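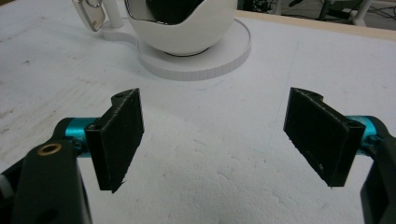 Figure 3. View from the hand-held gripper at the start of a tabletop trial. The jaws are open, with the white bowl and its round base beyond them.

4.2 Tabletop chores

The second group of tasks covers the small jobs that come up on a table or workbench: picking up a light object, moving it clear of its neighbors, wiping under it, and putting it back. A person does these without much thought. We wanted to know how much of such a job a machine can do today when the objects are ordinary ones and no markers are fixed to them.

All demonstrations were recorded with the Grellis hand tool, a two-jaw gripper that the operator carries and closes by squeezing a lever. The same pair of fingers was then mounted on the Brovosine arm, so that the view during training and the view during a trial were close to each other. The fingers are flat printed plates (Figure 3). We chose flat plates early on, in May, after curved fingers gave good results on cups and poor results on almost everything else. Printed plates wear quickly at the lower edge, and we replaced a pair when the wear began to change how the fingers met.

We collected 4,000 demonstrations over all tasks. Each tabletop task was given 400 of these, and each was then tested in 100 trials on the arm. A trial was counted as a success if the object ended upright, inside the marked area, and untouched by the operator. Time was not part of the score, although we recorded it.

4.3 Objects that are hard to hold

The bowl and stand in Figure 3 belong to the task we call "move and wipe." The white, glossy, rounded bowl sits in a round base, and the base is joined to an upright post. A clear tag hangs from the post on a small metal ring. The arm must shift the whole thing to one side, wipe the place where it stood, and return it.

Three features of the object made this difficult. The first is color. White on a white work surface leaves little for the vision model to go on, and the estimate of where the base ended was often wrong by enough to matter. The second is shape. A rounded bowl gives flat fingers a small area of contact, and a grasp that was slightly high tended to roll off. The third is the tag. It is clear, it swings, and in several trials a finger closed on it instead of on the post. The policy had no means of noticing this and went on with the lift.

The post turned out to be the best place to hold. Operators found this out for themselves within the first few demonstrations and moved away from the bowl. Their early attempts remained in the training set, however, and the policy reproduced both habits. When we removed the early attempts and trained again, the arm went to the post far more often – though it still reached for the bowl when the post was turned away from the camera.

Wiping gave fewer problems than lifting. The surface has scuffs and smudges that do not come off, and we did not score how clean it was afterward. We scored only whether the cloth had passed over the marked area. Readers should keep this in mind when comparing our results with those of the Geraghty tests, where a stain had to be gone.

4.4 What the operator still does

In every tabletop task a person set out the objects, handed the cloth to the gripper, and stepped in after a failure. Setting out took longer than the trial itself in most cases. Aidan Gallagher, who ran the sessions, kept a log of each time he had to reach in, and the log shows that a dropped object was the less common reason. More often the arm had stopped with the fingers near the object and made small movements back and forth without closing.

We also ran the task on a bench at the Brasham shop, with the same arm and fingers. The results there were worse. The light came from one side and changed through the day, and the bench was shared, so other people's tools were often within reach of the arm. We did not retrain for that site.

On this evidence, we would not say that the arm can clear or clean a table. It can carry out one step of that work, on an object it has been shown many times, if someone else prepares the step before it. The shop-floor tasks in Section 5 were set up in the same way, with the change that parts were fed from a tray and always faced the same direction.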